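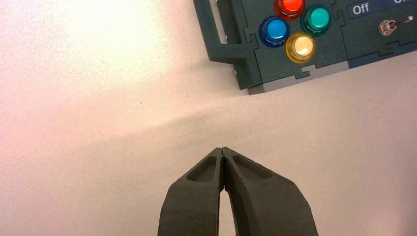
Selector panel, bench notes, Monday

Panel is back on the white table, flat, dial side up. Wanted to get the knob and the numbering sorted before anything else gets fixed to the housing. Started at 9:40 with the overhead light on and the blind open, which was a mistake because of the glare. Closed it after the first check.

Plates: the jigsaw tabs are all seated by hand, no glue yet. The Treleck drawing calls for glue on the long seams only. I would leave all of it dry until the dial is signed off, as the last one had to be cut apart to get at the shaft. If a tab stands proud, take the plate out and dress the slot with a flat file. Don't knock it in.

Dial: six positions, white numerals, 1 at the top. They follow the ring, so 2 and 3 lean over as they go round to the right. The knob is wide and it sits over some of the numerals whichever way it's turned. We talked about this in November and left it. I still think the ring wants to be a bit bigger or the knob head a bit smaller. Wanberg have the smaller head as part 231, same shaft fitting, and we have one in the drawer from the Farah job.
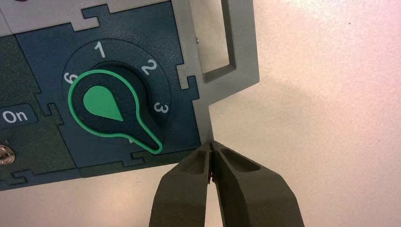

The green outline on the knob was my worry when it was first proposed, but I can find the edge of the knob from the other side of the bench, so it stays. The pointer is the part I keep going back and forth on. It's a teardrop with the point running toward the tail, and the tail is what people read. Two of us read the wide end first. Suggest we put one line on the instruction sheet: the tail gives the position.

Detents: turned it by hand through the full ring, 40 turns. Position 5 feels soft compared with the rest. It holds if you let go gently and creeps if you let go fast. Spring or plate, don't know yet. Need the knob off to look, and the small puller is at Prevholm until later in the week. 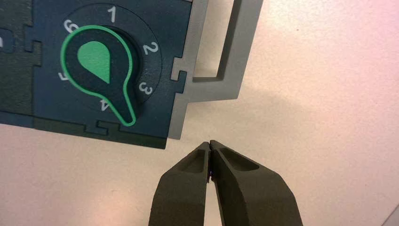
If it's the plate, we have spares under stock number 1164, second shelf. If it's the spring, order two.

Handle on the light gray housing: leave as is. Lift the panel with a hand under it until the seams are glued.

To do:
Try the 231 head on the shaft and see what it uncovers
Knob off, check detent plate at 5
Get the puller back from Prevholm
Change the wording on the instruction sheet
Ask Treleck whether the short seams can stay dry for good

Stopped at 11:15. Panel left on the table, please don't stack anything on it.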